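Home Shop Glaze diary Classes FAQ Contact

Questions I get asked a lot

Hello! I'm the one-person operation behind Branness, which is me, a wheel, a kiln with a sticky lid and a shed in the back garden. I make bowls, mugs and the odd platter, and I answer all the emails myself, usually with clay on the keyboard. If your question isn't covered, send it through and I'll get to it after the kids are in bed.

Can I put your bowls in the dishwasher?

Yep. All the functional ware is stoneware and it's fired high enough to cope. I put mine through every night. The top rack is kinder to them, mostly because things clank about less up there. The one exception is anything with gold lustre on the rim, which needs a hand wash with a soft sponge – the dishwasher will strip that gold off in a few months and I can't put it back on for you.

What about the microwave?

Fine for everything except the gold lustre pieces (sparks, please don't). If a bowl comes out hotter than the soup that was in it, it may have taken on water through a chip or a crack in the glaze, so have a good look at the foot and stop microwaving that one.

Oven?

I'd rather you didn't, unless it's one of the baking dishes. Those can go in, but start them in a cold oven and let them warm up with it. Straight from the fridge to a hot oven is how I lost my own favourite lasagne dish, and I was properly cross with myself.

There are grey marks on the inside of my bowl. Is the glaze scratched?

Almost certainly not! It's metal from your cutlery rubbing off onto the glaze, a bit like pencil on paper. It shows up most on the creamy satin colours. Get one of those powdered or cream cleansers meant for stainless steel, make a paste, leave it on for a minute or two and rub in circles. Rinse it really well afterwards. I do a whole batch every few weeks with the radio on and find it weirdly satisfying.

How should I store them?

Stack like with like, no more than five or six high, and pop a bit of felt or a folded paper towel between any that have a bare clay foot. That unglazed ring is gritty and it will mark the bowl underneath. I sand all mine, but sanded stoneware is still stoneware.

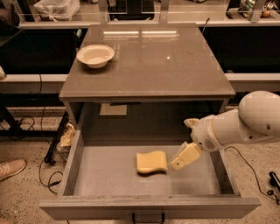
Mugs are another matter. Please don't hang them by the handles in a spot where they'll swing into each other, and don't nest one inside another either. I've had two customers ring me with a mug stuck fast inside a mug, and in both cases it was warm water on the outer one and ice in the inner one that got them apart. Took a fair bit of swearing too, I'm told.

Why doesn't my bowl match the one on the website?

Every kiln load comes out a little different. Where a pot sits on the shelf, how thick I dipped it, how quickly it cooled, it all has a say. I keep a glaze diary with 257 test tiles in it now and I still open the lid with my fingers crossed. If you need a matching set, tell me when you order and I'll pull them all from the one firing.

What clay and glazes do you use?

A speckled clay and a plain white one. The glazes are my own recipes, apart from the blue-green, which started life as a recipe Chak-lun Su gave me when we shared a studio. He says I've ruined it. I think mine's better. The glossy black is called Gostix and the oatmeal one is Skumeo, and no, neither name means anything, I just liked how they sounded.

Do you run classes?

I do, on Monday nights in term time, with a break for most of July when the shed is too cold for anyone's fingers. There are three wheels, so it's a tiny class and there's usually a waitlist. Beginners are very welcome. Bring an old towel, cut your nails short and wear shoes you don't love. If you'd sooner hand-build, Margus Juška teaches slabs and coils over at Šimkus and he's far more patient than I am.

My order arrived broken!

Oh no, I'm sorry. Take a photo of the pieces and the box, email me within the week and I'll send a replacement or refund you, whichever you'd like. Keep the bits if you fancy them for drainage in the bottom of a pot plant, otherwise wrap them in newspaper and put them in the rubbish. Ceramics don't go in the recycling bin with the glass, as they muck up the whole batch.

Do you take custom orders?

Sometimes. I close the list when it gets longer than I can face, and I'll say so on the shop page. Dinner sets take me ten to twelve weeks. I don't do logos, and I don't copy other potters' work, so please don't send me a photo of somebody else's mug.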